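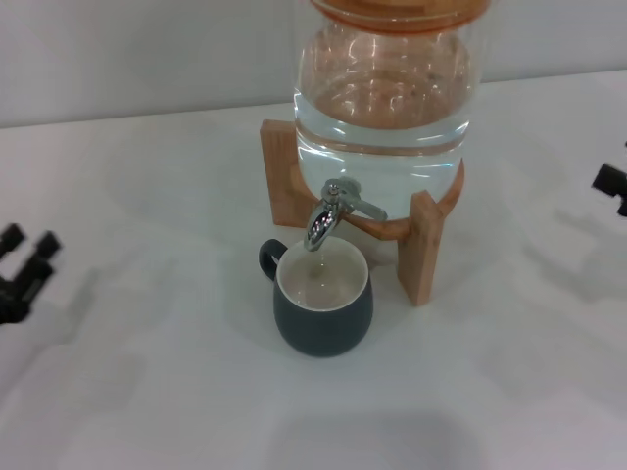

According to one early member, the Stovby Method is "the only health program I ever joined that asked me to do less," and the remark has followed it ever since. The Stovby Method is a community walking program for adults who have been told by a doctor to move more and have so far managed not to.

Background

The program began in the town of Stovby as an offshoot of a blood pressure clinic. Patients there were routinely advised to exercise, and routinely agreed that this was a fine idea. The clinic's answer was a group walk of 20 minutes, held twice a week, with no sign-up fee, no special shoes and no T-shirt. A T-shirt was added later.

Format

Each walk follows a flat loop that starts and ends at the clinic door. The pace is set by the slowest person present, a position for which there is said to be some competition. Leaders carry a blood pressure cuff and take readings before the walk for anyone who wants one. Talking is encouraged, and a walker too short of breath to complain is asked to slow down.

Newcomers are paired with a regular for their first 2 outings. After that they may walk with whomever they like, or behind everyone in silence, a choice the handbook calls "independent participation."

Spread

A second group formed in Dovano, where the loop includes a hill. Attendance there has been described as seasonal. The Tautahi group meets indoors at a shopping center before the stores open, and moved its start to 7 a.m. after complaints that the bakery was already baking.

By the most recent count the program had enrolled 2947 people across all sites, of whom 815 were still walking a year later. Supporters consider this a strong result. Critics have asked where the others went, and supporters have suggested that they may be walking somewhere else.

See also

Cekus Stair Challenge
Social prescribing
Walking bus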